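Votska emigrants and the Shirima passenger list: anyone reconciled the numbers?
Eastern Europe and Russian Empire > Towns and Villages

prairiedust
Posted Friday 7:42 pm

My great-grandfather left Votska some time before the first war, depending on which of his own stories you believe. In one he was a clerk at the Bruner tannery. In another he ran the strike there. In the version told at weddings he did both on the same afternoon.

The town history on Netden says 322 people from Votska sailed on the Shirima in a single crossing, all tannery hands and their families, after the Bruner works locked them out. The same page gives the population of the town as 1,930. That's a sixth of the place walking onto one boat, and you'd think the parish books would show a bit of a dent.
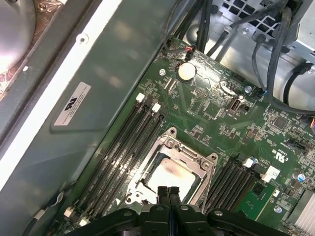 They don't. I've been through the baptisms on film for the years either side and they tick along as if everyone stayed home and kept at it. So either the tanners were very poor Christians or the 322 is wrong. Has anyone gone through the manifest line by line?

oldstylenewstyle
Posted Friday 8:15 pm

The 1,930 is the whole parish, with the outlying hamlets. The town proper was 1,495. The Netden page mixes the two freely and has done for years. I wrote to them. I got a very nice automated reply.

Doesn't help your dent, mind you. Makes it worse.

saltcod_and_dill
Posted Friday 8:31 pm

Worth asking how many of the tannery people were in that parish at all. My lot worked at Bruner's and they were Lutheran, baptized two towns over. A missing Lutheran leaves no hole in an Orthodox register.

prairiedust
Posted Friday 8:50 pm

Fair point, and a little humbling after four evenings at the film reader.

thirdcousin_once
Posted Friday 9:26 pm

I have done the manifest line by line, and I have the eyesight to prove it. How I went about it, for anyone who wants to check my work or simply suffer:

1. Ignore the "last residence" column. Half the ship is down as living in the port, where they'd spent two nights in a boarding house.

2. Go to the birthplace column on the second sheet. Votska turns up as Votska, Wotzka, Votzk and once, gloriously, Vodka.
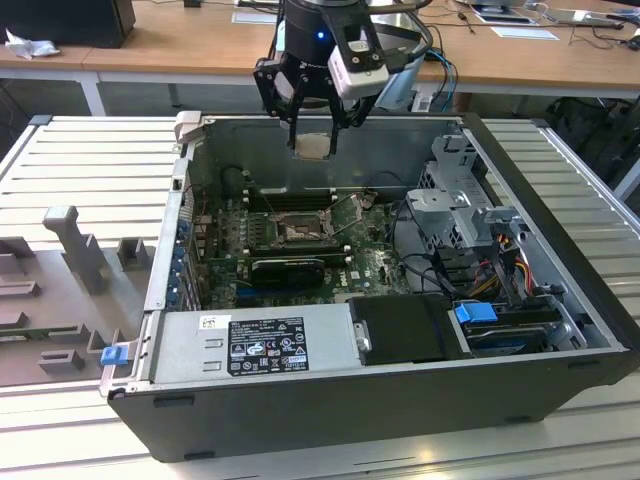 3. Match against the railway land applications at the Canadian end. Those ask for trade, and "tanner" is about as legible as anything in that clerk's hand ever gets.

4. Throw out anyone under the age of one. Babies were sometimes entered twice, once with the mother and once at the bottom of the page.

I end up with 28 people I'd swear to in front of a judge. Not 322. I suspect somebody copied a sheet or line number as a head count and the town has been proud of it ever since.

votska_descendants
Posted Friday 10:04 pm

With respect, the figure of 322 comes from the memorial booklet, which was compiled from people who had been on the ship. My grandmother was interviewed for it. I would take her word over a purser who couldn't spell.

thirdcousin_once
Posted Friday 10:19 pm

No quarrel with your grandmother. Does the booklet say 322 on the Shirima, or 322 who left? Because those are different claims, and I could live with the second one if it's spread over several years.

votska_descendants
Posted Friday 10:47 pm

I've just been down to the basement for it. It says "322 of our people went over the water." The ship is mentioned in the next paragraph.

I'm not saying you're right.

oldstylenewstyle
Posted Saturday, 7:05 am

Nobody is ever asked to go that far on this board.

Two more things before the Netden page gets its next automated reply. The lockout date in the town history is by the old calendar and the sailing date is by the new one, so the famous "left within the week" is closer to three. Also, the tannery wages book survives, in the regional archive, and it was open to readers when I went in August. The catalogue calls it "Bruner, leather, miscellaneous". It's mostly hides. But there are names of men paid off at the lockout, and I stupidly copied only my own.

prairiedust
Posted Saturday, 9:33 am

Was there a clerk dismissed in the same batch? Tall, liar, good handwriting?

oldstylenewstyle
Posted Saturday, 9:40 am

The clerks are in a separate book, which I didn't order because it was nearly closing and the reading room attendant had already put her coat on. Send me the surname by private message and I'll put in a copy request. They take a while, and they charge by the page whether or not there's anything on it. 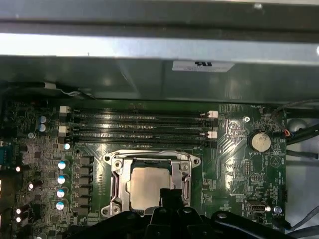 Memory slots, all four empty

saltcod_and_dill
Posted Saturday, 10:12 am

If you're ordering anyway, could you ask for the pages on the Lutherans? I'll split the cost. My people were in the liming shed, if the smell came through on the paper.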